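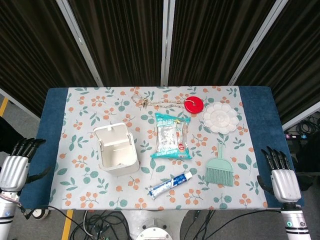

Does anyone know how to get an old oil stain out of a cotton tablecloth? It was my nan's and it came to me in January with a greasy patch the size of a saucer, right where the salad bowl used to go. I've had it through the machine at 40 with Pronar powder and the patch just came up again once it dried. I've got my heart set on laying it over a dark blue cloth like the one in the photo, with the blue showing down both sides, so I can't hide the mark under the edge! The pattern is leaves and berries too, and I'm scared of fading it.

Posted 8 October 2023

Jirnel
Washing-up liquid, neat, rubbed into the back of the patch with your fingers. Leave it a good half hour and rinse with warm water. I had to go over mine 4 times (old oil is stubborn stuff) but it did shift, and the print was fine. Don't tumble dry or iron it until you're sure it's gone, or you'll bake it in. Do a corner first if you're worried about the colours.

Shehata
bicarb. worked on my curtains

Tirnard
I'd go with the washing-up liquid as well, but put an old towel underneath so the grease has somewhere to go. Bicarb is all right on a fresh spill - I've never had any joy with it on an old one. If it still won't budge, our dry cleaner charges 18 pounds for a tablecloth and they're very good with old cotton. Ring round first, prices are all over the place.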